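Learning to drink less coffee in a cold house

When we moved to Cilley, I was drinking nine cups of coffee a day. I know the number because my doctor asked me to write every cup on a paper for one week, and I am an obedient patient. She looked at the paper for a long time. Then she asked if these were small cups.

They were not small cups.

I want to write down how I changed this, mostly for my cousin Viera Šimko, who has asked me three times on the phone and each time I gave her a different answer. Viera, please read to the end, and then we can talk about your mother's roof.

First I should explain about the house. It was built by a man who sold feed and who, I think, did not feel cold. The kitchen is on the north side. In October the sun leaves the kitchen window and does not come back until I have forgotten about it. The stove heats one corner very well, and in that corner there is a chair, and in that chair I was drinking my coffee. So the coffee was never only coffee. It was a reason to stand up, to put my hands around something warm, and to look out at the road for five minutes without feeling lazy. When I tried to stop in the first autumn, I did not miss the taste at all. I missed having something to do with my hands.

I also had the headache. Everybody who has stopped coffee will tell you about the headache, and I will not make it longer than it was. It came on the second day behind the left eye and it stayed until Friday. I went to work with it. At the office in Durkico there is a machine that grinds the beans fresh for each person, and my desk is the second desk from this machine, so I listened to it all day like a person on a diet who lives over a bakery. By Friday afternoon I had a full cup in my hand and I do not remember making the decision.

So the first try lasted four days. The second one lasted a little more, and it ended at a funeral, where I think it is permitted.

After this I talked with my neighbor, who is a retired nurse and has an opinion about everything I carry in from the car. She told me I was doing it like a young man jumps into a lake. Her advice was to take away one cup, the one I would miss least, and stay there until I was bored with it. Then take away one more. I thought this was too simple for me. I have a degree. But I tried it, and the cup I took away was the one at four in the afternoon, which was always half cold by the time I drank it.

It took me three days to notice that I did not want it.
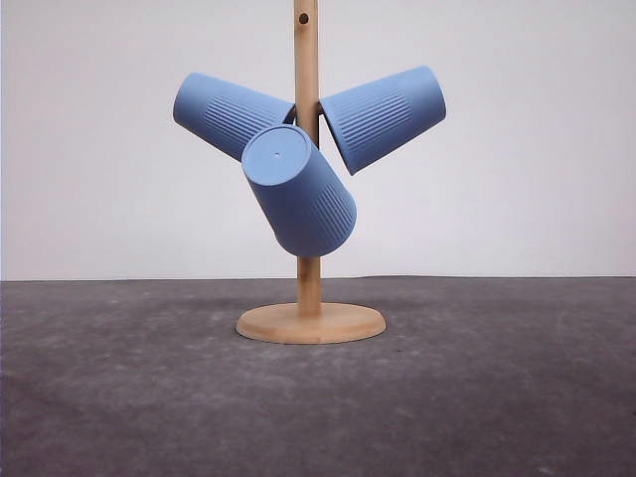

The hardest cup to remove was the one after supper, and I want to be fair to this cup. In my parents' home in Slanina we drank coffee after supper every evening, also in summer, also the children (ours was mostly milk). My father put his cup upside down on the saucer when he was finished, and this meant the evening was closed and nobody should offer him anything. I had not thought about this for many years. Now I see blue plastic cups hanging upside down on a wooden stand and I have the same feeling of a closed evening, the kitchen finished, no more pouring. I decided to borrow this from him. When the dishes are done, my cup goes upside down, and after that I do not turn it over again until morning. It sounds like a small thing and it is. But I am a person who respects a sign, even if I put up the sign myself.

In place of the evening coffee I tried many drinks, and most of them were a disappointment. I will list them in the order I tried them, so that you can save the money.

Chicory was first. The package was from Sivuder and it cost more than real coffee, and it tasted like the bottom of a pan in which somebody had once been careful with onions. I drank the whole package because I paid for it. Viera, do not let your husband buy it for you, he will say it is the same. It is not the same.

Then I tried barley, roasted, which we also had at school when I was a boy. Barley is honest and I respect it. It is best with a lot of milk and in the company of a piece of bread with butter. But one cup is enough, and after the second cup I felt like I ate a supper again.

Mint tea I like, but it grows behind my house in such quantity that I started to feel I was working for it. I dried it on newspapers, I dried it on strings, I gave it to the neighbor, who gave it back. There is still a pillowcase of it in the upstairs closet, and my winter sweaters smell like toothpaste.

What stayed, finally, was hot water with a slice of lemon, or without the lemon when I forget to buy one. I am a little ashamed to write this. My grandmother drank hot water and we laughed at her. She drank it from a glass with a spoon standing in it, although there was nothing to stir, and she would blow on it and look out of the window with great satisfaction. I have become her, only with worse knees.

The money was a surprise. I do the household accounts in a school notebook, and in the winter I added up what we spent on coffee in the year before, beans and also what I bought on the road. It was 856 dollars. I checked the addition two times and then I showed it to my wife, who drinks tea and always did. She did not say anything. She went and got the catalog with the window insulation, opened it on the correct page, and put it next to my plate. It is now in the north window, and the kitchen is a little warmer.

About sleep I cannot report a miracle. I read many articles by people who stopped coffee and then slept like babies and woke up full of ideas. I sleep nearly seven hours, which is more than before, and I wake up with the same ideas I had. What did change is that I do not lie awake between two and three in the morning composing letters to the gas company. I used to have very good letters. Now I have to write them in the daytime, and they are more polite and they get fewer results.

I should also write about what went wrong, because Viera will ask. In February I became too strict. I was down to one cup, in the morning, and I started to look at other people's cups. My wife's brother came to visit and drank coffee at nine in the evening in my own kitchen, and I told him some facts about it. He is 43 years old, he has two jobs, and he had driven for most of the day to bring us a dresser. My wife spoke to me later in the pantry. I apologized to him at breakfast and made him a pot, and I had a second cup with him to show that I meant it. It was a very good cup. I mention it for those who think that after one mistake you must start again from zero. I did not start again. The next day I had one cup and that was all.

Now I drink two on most days. One is when I get up, before anybody speaks to me, and one is at ten o'clock, and that one is small. I buy better beans than I did before and I grind them by hand, with a grinder that belonged to my aunt and that must be held between the knees. It takes so long that I would never do it nine times. Perhaps this is the whole method and the rest was not necessary, but I did not have the grinder in the first autumn, my aunt's daughter only sent it at Easter.

Viera, the doctor did not ask me for the paper this year. I had prepared it anyway, with a ruler, and I left it with the woman at the front desk. Call me on Sunday about the roof. I have found the phone number of the man who did ours, and he says he can look at it before the snow if your mother moves the bees.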